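The Gap

Last updated in November

I have now spent a good part of my adult life worrying about a cable. I have a mortgage, and a roof that leaks over the stairs, and the thing that wakes me at 2 in the morning is a black cable on a robot's right wrist.

Some background for the handful of you who still read this. At Zedidell we have a two-armed robot, and last month it punched itself. Gently, as these things go. The left hand is a gripper with two fingers, the right hand is a white housing with a small gold tip, and the job was to bring the two together until the tip sat just shy of the fingers, wait, and back off. It had done this all week. Then on one run the right arm kept coming, closed the gap, and leaned on the gripper for 14 seconds while I stood there admiring how steady it looked.

Oluf Ladefoged hit the stop. I'd like to say I was reaching for it too.

The collision check should have caught it, of course. It was switched on and it was perfectly happy, since as far as the software knew the tip was still 20 millimeters short. Someone had swapped the tool for a longer one and left the old length in the settings file. I have looked at the change log and the someone was me.

So we put in the right number and slowed both arms to a crawl, and Oluf had me run the approach again and again while he kept a hand near the button and said nothing in a very loud way. Same table, same clutter along the back, tissue box and scissors and all, because I'd got it into my head that tidying up would count as changing the test.

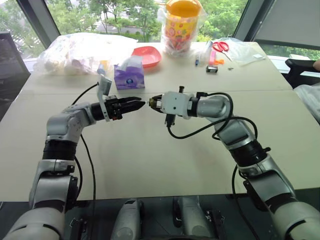
The cable

With the length fixed, the gap held. Lovely. I wrote a cheerful email to Barry Penrose, who owns the budget, and went to lunch.

After lunch the right arm stopped dead halfway in, with a joint fault. We cleared it and it ran fine, then faulted again. It took us until evening to notice that the loop of cable at the wrist was catching on a joint when the arm curled inward, and tugging just hard enough to upset things. The leaning episode had probably pulled the clip out of place. I can't prove that, and Oluf has been kind enough not to ask me to.

The Malteck people sent new clips and a PDF on cable routing, 60 pages, most of it diagrams of things I had done wrong. We shortened the loop and moved the clip up the forearm. Barry replied to my cheerful email the next morning with a single question mark.

Tool length now gets measured by two people before anything moves, and neither of them is allowed to be me on my own. The new clips have held so far. I still check them on my way out.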